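Shrinking a museum exhibit for a science expo booth - what do you cut?

Posted by Valquíria Queiroz, 7 January 2020
Filed under: Traveling exhibits / Labels and text

Hi all. Quick one, well, not that quick.

I'm at a small natural science museum in Trola. We have an exhibit called Ciltico, it's on how people kept time before clocks. Sundials, water clocks, candle clocks, incense clocks, a bit on tides and on the star charts sailors used. Been up in our back gallery almost two years and it does well with school groups. Now we've been invited to take it to a regional science expo in May. Great! Except the gallery is 257 square meters and the booth is, um, not. It's an island booth, open on three sides, storage closet eats one corner.

What I've got:

- 31 text panels, most of them way too long (I wrote them, I'm allowed to say so)
- two working water clocks, one glass, one a copy in stoneware
- a big sundial with a lamp on an arm that you swing over it, kids love it
- four cases of originals, small stuff mostly
- a film, 11 minutes, nobody at an expo is watching 11 minutes
- a table where you make a paper sundial to take home

My director wants "the whole story" in there. I think the whole story is impossible and I'd rather do one thing well. But which thing?? The water clocks are the showpiece but they need filling and leveling and they drip. Sundial is easy but every science museum on earth has a sundial.

Other stuff I can't work out:

1. Text. How short is short? The panels are up to 287 words each right now. The expo crowd is families plus trade people, and we were told English and Spanish both.

2. Originals. Do I take any? Our insurer hasn't said no, but hasn't said yes either. The cases lock but they're old.

3. Walls. We can rent the Fludon wall system from the organizer or truck our own walls over with Auer, who moved our last show. Ours are painted wood and heavy. Fludon is light but I've never used it, don't know if you can hang anything on it.

4. Staffing. Four days, I have me plus two part timers.

Budget is tight, obviously. Anything you wish you'd known the first time. Thanks, sorry for the wall of text, typing this between two school groups.

Seraina Danzer
Exhibit designer, 14 replies in this section

Done this five times now. Going fast, have a install tomorrow.

Pick the water clocks. Yes they drip. Put a tray under. A thing that moves stops people in the aisle, a panel doesn't. You have maybe three seconds while they're walking past with a kid and a bag of brochures. Running water does it. Fill it on the hour and make it an event, put the times on a sign out front, "next filling 11:00". People come back for it. Swear.

Sundial second, if it fits. The lamp needs some shade or you can't see the shadow, expo hall lighting is brutal and comes from everywhere. Put it against the closet side and hang a little canopy. Black fabric, has to be flame retardant, they WILL ask for the certificate. Bring it on paper.

Now your points.

Text. 287 is a magazine article. For a booth, one headline of six or seven words, then forty words max, and that's per language. So a bilingual panel is around 80 total plus headlines, and that's already full. Out of your 31 panels keep six. Not six squeezed out of all thirty-one, six new ones. I know. It hurts. Start from scratch with the old ones closed, you'll write what you remember and what you remember is the good part.

Languages side by side, same size, same weight. Don't do Spanish in small italic at the bottom, it looks like an afterthought and people notice. And get the translator to work from the short text, not the long one. Did it the other way round once and paid for 400 lines we never printed.

Font size: bigger than you think. Print one panel on office paper taped together, stick it up in a hallway, walk by at normal speed. If you slow down to read it's too small.

Bottom third of any panel is dead. Strollers, people's legs, the trash can the organizer will put there. Nothing important below the waist, except one line for kids if you want, they do look there.

Originals. Leave them. Insurers want a guard or a case with a certificate for an open hall, and the humidity in those halls goes all over when the loading doors open in the morning. If your director insists, ONE object, one good case, right by where a staff person stands. I took a brass astrolabe once and spent the four days looking at the astrolabe instead of talking to visitors.

Film. Cut to 90 seconds, no sound, captions burned in. Loop it. You can do that yourself in an afternoon.

Make-and-take table: keep it, but it'll eat a staff person all day. Preprint on card stock, score the fold lines. 600 sheets for four days was not enough for us at a similar show, we ran out the third day at lunch and then had crying. Also latitude! The angle of the gnomon has to match where people live or the sundial is wrong, some dad will tell you. Every time.

Walls, see below.

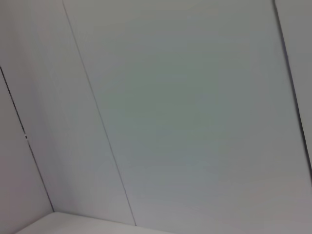
Plain gray panels with the seams showing.

Walls, ok. Ask the organizer for the hanging rules before anything else. With rental systems it's usually no screws, no nails, no foam tape, hooks from the top rail only, and if you leave a mark you buy the panel. So print your six panels on something light with a hem or a rail and hang from above. Where the seams land matters. Lay out the graphics so text doesn't cross a join, or do one fabric piece across the whole back wall and forget the joins. I do fabric now. Folds into one bag.

I haven't used Fludon myself so take this as general. Ask for: width of one panel (real width, not "about a meter"), height, max load per hook, whether the end panels need a foot that sticks out into your floor space. That last one got me. Lost a whole strip of booth to feet.

Painted wood from home: nicer, sure. But you pay the truck both ways, you pay a crew, and the hall may only give you a two hour slot at the dock. With three people I wouldn't. Use Auer for the water clocks and the sundial, one small load, and carry the rest.

Staffing. Two on the booth at all times, one on break. Three people for four days is just enough and everybody will be wrecked. Ask the expo if they have student helpers, often they do and it isn't on the form.

Also bring: extension cords, gaffer tape, towels (water clocks), distilled water if the stoneware one stains, a spirit level, a stool, more towels, snacks. Spare bulb for the lamp.

Gotta run. Post your floor plan if you have one.

brackenfold

Mostly agree with Seraina, except on originals. We took three small originals to an expo in a rented case with a proper certificate and it was fine. Trade visitors asked about them a lot, and two of those talks turned into loans of the whole exhibit later on. If the point of going is to get Ciltico booked elsewhere then something real helps. If it's just families, skip.

So maybe ask your director what the trip is for. Changes everything else.

On cutting text, what worked for us: gave the full set to somebody from the front desk and asked them which panels visitors ask questions about. Kept those. Took ten minutes.

tidepool_ed

no experince with booths but we made the paper sundials for camp and glue sticks don't hold on card stock. use a slot and tab

Valquíria Queiroz

Wow ok thank you!! Didn't expect this much.

Asked the director. Answer was "both", families AND bookings. So thinking one case with one object, rented, near the closet side. Insurer is "looking into it".

Water clocks it is. The idea of filling it on the hour is so obvious now, we do it at home before opening when no one's there, silly. Doing five fillings a day I think, hourly is a lot of hauling, the tap in the hall is at the far end.

Wrote six new panels last night with the old ones shut. Longest is 52 words, working on it. The tides are gone. The star charts too, which hurts, but they were always kind of a separate exhibit.

Seraina, the feet thing: emailed the organizer about Fludon and yes, end panels have feet. They're sending a drawing. Would never have asked. Will post the floor plan once I have that.

tidepool_ed slot and tab, noted, gluing was a mess here too.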